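Robots and the chores: still slow going at Farness

31 July 2021

Can a machine do the boring jobs yet? Sort of. Some of them. Depends who you ask at Farness, where a small team from Stubbs has been trying out robot arms on everyday work since February — mail, folding, tidying up, stocking a shelf.

The list has 7 chores on it. So far the arms do 3 well enough that a person can leave the room. Another 2 work on a good day. The rest, no. Folding a shirt is still a mess, and anything soft or see-through gives them trouble.

Packages are the big one right now. Boxes went fine, boxes have corners. Padded mailers are harder, they bend and crinkle and a grip that's good on one is no good on the next.

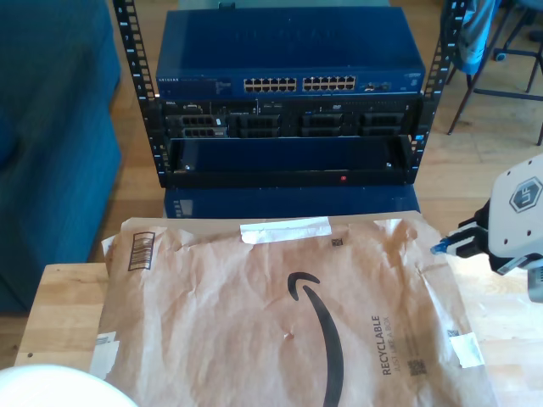 A gripper reaches toward an Amazon padded mailer on a tabletop at Farness, with a rack of network gear and a sofa behind.

Stubbs says the aim is a machine that can handle a front hall or a small stock room without the place being rebuilt around it. No special bins, no tape on the floor. That's the hard part, acording to the team, and the reason progress looks slow from outside.

Shops are watching too. Festura, which runs a parcel counter in Wadbridge, wants to try an arm on returns once it can get through 2000 pickups without help. It isn't close yet. Staff there are not to worried about there jobs — the thing they want off their hands is the sorting at closing time, and they'd give that up tomorrow.

Next up for the Farness team is dishes. Plastic ones first.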